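How to sort, clean and store baseball caps

Baseball caps take up more room than they should. They don't fold, they don't hang well on ordinary hangers, and once a few have been pushed to the back of a shelf they come out with bent brims and dented fronts. This guide covers sorting them, washing the ones that need it, drying them in shape and putting them away. It is written for cotton caps with a soft or lightly stiffened crown. Wool caps and anything with suede or leather on it should be treated separately.

What you need

A clear table or worktop
A small raised stand or rack
A soft clothes brush
A washing-up bowl
Mild liquid detergent for coloureds
An old toothbrush
Two or three clean towels
A lint roller, or parcel tape wound round your hand
A shallow box or drawer for storage

Step 1: Get everything out

Collect caps from every place they are kept. Check coat hooks, the car, sports bags and the shelf above the washing machine. Doing one cupboard at a time doesn't work well, as you end up washing the same colours twice and buying a storage box that turns out too small.

Empty any bags over the bath or outside. Caps that have been to the beach hold sand inside the sweatband, and it scratches a varnished table.

Step 2: Lay them out and look at them

Put the caps on the table with space between them. A crowded table hides the marks you are looking for. Set them crown-up first, so that you can see the button, the seams and the top of the brim. Then tip each one on its side to look at the edge of the brim and the back of the crown.

A raised stand is handy at this stage. Use it for caps you have already decided about and keep the tabletop for the rest. Mine is a metal one with holes in the top, and it holds one cap comfortably. 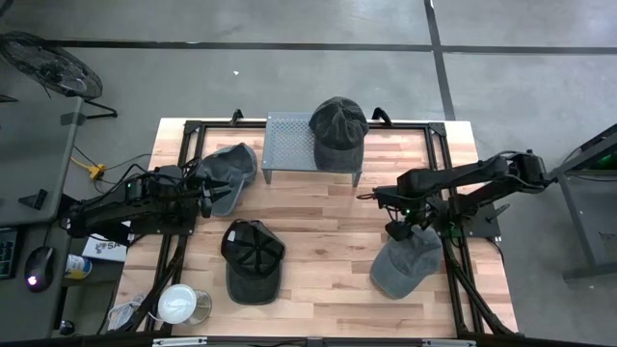

Laying out: a charcoal cap up on the stand, two light grey ones and a black one on the wood.

Greys are harder to sort than you might expect. Two caps that look the same in a wardrobe can be quite different shades in daylight, so do this near a window if you can. Dark charcoal goes with the black. Light grey and slate go together. A washed or faded finish is often part of the design, so don't try to clean it out.

Check each cap for the following:

Sweat marks along the front, just above the brim
Loose stitching round the button
A cracked or creased brim
Make-up or sun cream on the inside band
A strap or fastener that no longer holds

A cap with a cracked brim won't recover. If the brim has cardboard inside and it has snapped, keep the cap for gardening or let it go. Loose stitching can be mended with a few stitches in matching thread, and it is best done before washing.

Step 3: Brush before you wet anything

Brush each cap from the button outwards, following the seams. Go round the eyelets and along the line where the brim joins the crown, where dust settles. Turn the cap over and brush the inside of the sweatband too. Finish with the lint roller. Black caps need this more than light ones, and it is often all they need.

If a cap looks fine after brushing, put it to one side. Every wash takes out a little colour and a little stiffness.

Step 4: Test the colour

Damp a corner of a white cloth and press it against the inside seam for 30 seconds. If colour comes off on the cloth, wash that cap alone in cold water. If nothing comes off, it can share a bowl with others of a similar shade. I still wash black caps last, when all the light ones are done.

Find out what the brim is made of as well. Tap it with a fingernail. Plastic gives a sharper sound, cardboard a dull one. Older caps are more likely to have cardboard, and those should only be sponged. Soaking will ruin them. If you can't tell, treat it as cardboard.

Step 5: Wash by hand

Fill the bowl with cool or lukewarm water and stir in a teaspoon of detergent. More than that is difficult to rinse out of the band.

Put a small amount of detergent on the toothbrush and work it along the inside band first. Use short strokes. Move on to any marks on the crown, brushing lightly so you don't raise a fuzz on the cotton. For sun cream, dab on a little neat washing-up liquid and leave it for ten minutes before you brush.

Lower the cap into the bowl and press the water through it with your hands. Don't twist it. Leave it for up to 90 minutes if the band is badly stained. A light soil only needs a quarter of an hour.

Rinse under a cool tap until the water runs clear, then once more. Detergent left in the band dries as a white line across the front, which shows badly on black.

For caps that can only be sponged, wring a cloth out in the same soapy water, wipe the band and the crown, then wipe again with a cloth and plain water. Keep the brim as dry as you can.

I don't recommend the washing machine. Some plastic-brimmed caps survive it, but the crown usually comes out creased between the panels. The dishwasher is worse, whatever you may have read, as the detergent contains bleaching agents.

Step 6: Dry in shape

Press the cap between two towels to get most of the water out. Pull the panels straight with your fingers and smooth the brim to the curve you want.

Roll up a dry hand towel and pack it into the crown, firmly enough to push out the front panels but without stretching the band. Stand the cap crown-up on a rack or an upturned bowl where air can move round it. A stand with holes in the top helps the inside to dry. Change the towel after a few hours.

Keep caps away from radiators and out of strong sun. Both fade dark cotton unevenly. Most caps are dry by the following morning, though the band takes longest, so feel it before you put anything away. A cap stored with a damp band will smell within days.

Step 7: Put them away

If you have a drawer, stand the caps in a row, each one tucked behind the next, with all the brims facing the same way. The crowns should overlap without being crushed. Don't push the back of the crown inside the front to save space if the cap has a stiff front, as it leaves a crease across the middle.

A box works in the same way. Pick one slightly deeper than the crown so the lid doesn't press down. Arrange them from light to dark, and you can find the one you want without lifting the others out.

Hooks are fine for the two or three you wear every week. Hang them by the strap at the back. Caps left on a hook all winter pull out of shape and collect dust along the top.

Keeping them clean

Wipe the inside band with a damp cloth after a hot day and let it dry before the cap goes back in the drawer. Brush dark caps when you put them away. With that done, one proper wash at the end of summer is usually enough, and September is a good time for it, before the hats and gloves come out and need the same drawer.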